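Monday, November 28, 2022

Still no proper internet. Day four. Writing this at Heather's while her dryer does my towels.

So, the move. Out of the place on Prorley Street after the landlord put it up 200 a month. Van was 400 for the day, plus fuel. Efren drove, I held the mattress.

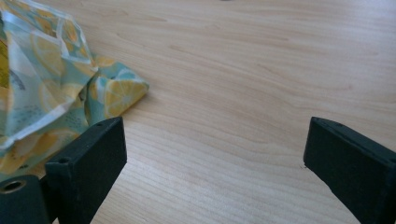 Table. Lemons.

New flat's smaller but the light is good, and it's quiet apart from the tram. Neighbour in 804 came by with soup, Amerley her name is, lovely. Couldn't find a bowl. Ate it out of a measuring jug.

Things I've lost so far: the kettle lid, one boot, the good scisors. Rosalinda reckons they're in the box marked MISC. There are three boxes marked MISC.

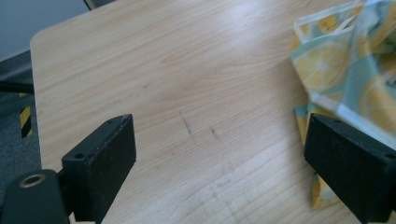
Told myself back in August I'd cull the books first. Didn't. Carried every last one up the stairs becuase the lift was booked by someone else. My favourite jumper is somewhere under them.

Bond inspection at the old place tomorrow, still have to do the oven. Dreading it. If anyone has a trick for the glass bit between the doors, tell me tonight please.

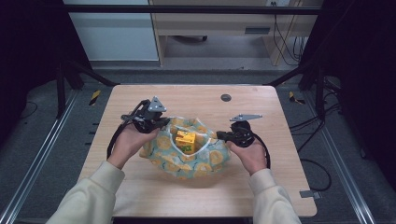

Citrus bag, yellow box tucked in the top.

Right, dryer's beeping. More when the wifi's on.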